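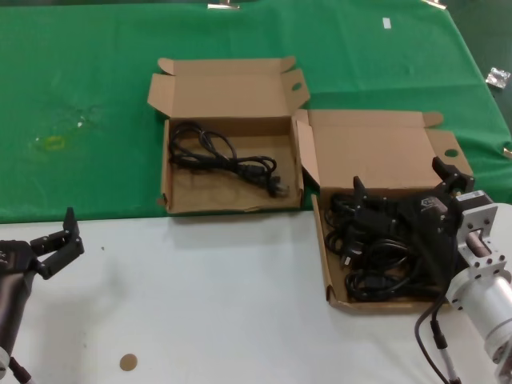 One cord on the left, everyone else on the right. Green cloth courtesy of a card table in Rimville.

Natalia Cuautle
3 min read

1/ April is when I sort the cables. I have said this every April for years, and this time there are boxes, so legally it counts.

2/ The boxes are the fold-over kind with the lid attached. I bought a bundle of 28 from Brilden because the price per box got silly low after the first dozen. I have now used two. The other 26 are in the hall, waiting to become next April's project.

3/ System is as follows. Left box: cords I can name. Right box: cords I can't. You will notice how that's going.

4/ The one in the left box is a plain black power cord. I know what it belongs to (the old Gridum monitor) and I know the monitor is at my brother's place. So I have correctly identified a cord I have no use for. Progress.

5/ The right box I can only call a heap. Black cables, black plugs, all of it the same black. Whoever decided every charger should look like every other charger has never had to find one at 11 p.m. with a phone on two percent.

6/ Somebody asked why I don't label them. I own a label maker. It needs a power adapter. Please look at the right box and think about where that adapter might be.

7/ Things I've learned about coiling: loose loops, bigger than you think, and don't wrap them around your elbow like your dad did. My dad did the elbow thing to an 80 foot extension cord and it came out of the garage shaped like a spring until the day we moved.

8/ The left cord got loose loops. It's slumped over to one side of the box and the plug has wandered off to the opposite corner, but you can pull it out without taking the family with it. That's all I ask of a cord.

9/ A coworker at Mendoza swears by toilet paper tubes, one per cable. Lovely idea. I'd need to start eating at a different pace.

10/ Velcro ties are the grown-up answer. I found a roll of 200 online and put it in my cart, then sat there doing the math on how many cables a person has to own before she buys 200 ties. Closed the tab. Opened it again. They come Thursdayish, according to an email I don't believe.

11/ Rule for the heap, which I'm writing down so you can hold me to it: if a cable fits nothing in the apartment by the end of the month, it goes to the electronics drop-off. The drop-off is a six minute drive. I've been meaning to make it since the last phone but two.

12/ Exception: the weird one with the fat square plug. It goes to something. I can feel it.

13/ Second exception: anything that came with something that cost over $600. I don't care if the thing is dead. The cable has seniority.

14/ Update, later in the evening: box on the left now has three cords in it. One of them I'm fairly sure about. One I named out of optimism.

15/ If you're missing a laptop charger and you've been to my place in the past decade, come and have a look. Bring your own box. Or take one of mine, I have 26.

Contact | © Natalia Cuautle | Back to top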